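Sperling Motorcycles – Owner Support
Ticket status: Closed
Model: Tredent 600
Subject: Engine cuts out at steady speed
Opened: October 31, 2018

The owner reports that the engine loses power and stops after 16 miles of riding at a steady 80 km/h. It restarts once the machine has stood for a few minutes. No warning light is shown. The battery was replaced in October by the Trerkcombe dealer, and the fault was present before that work.

First response: Please check that the fuel tank breather hose is routed behind the frame rail and is not pinched under the seat. Please also confirm whether the engine stops at once or fades over several seconds. 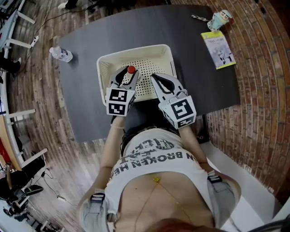

Mehrangiz Heydari wrote that the engine fades over 4 or 5 seconds, and that the hose was clear along its full length. Opening the filler cap after a stop produced a distinct hiss of air.

Assessment: The hiss suggests a vacuum in the tank. On this model the cap has its own one-way valve – separate from the breather hose – and a blocked valve will restrict fuel flow at steady speed. The dealer was instructed to fit a new Flumel cap under warranty and to inspect the fuel filter at the same visit.

Dealer note: Cap replaced. Old valve found stuck closed. Filter clean, no further parts fitted.

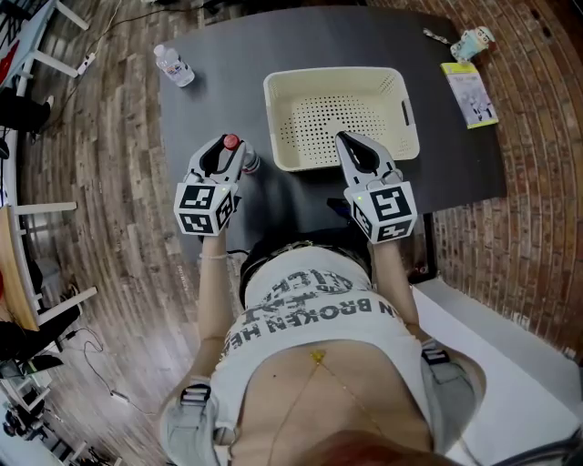 Heydari replied that the machine had since covered the same road twice without stopping, and asked whether the new cap would need regular cleaning.

Support response: No routine cleaning is required. The valve should be checked at each annual service. Owners are asked not to spray polish or chain lubricant near the cap.

Resolution: Faulty filler cap valve. Warranty claim accepted.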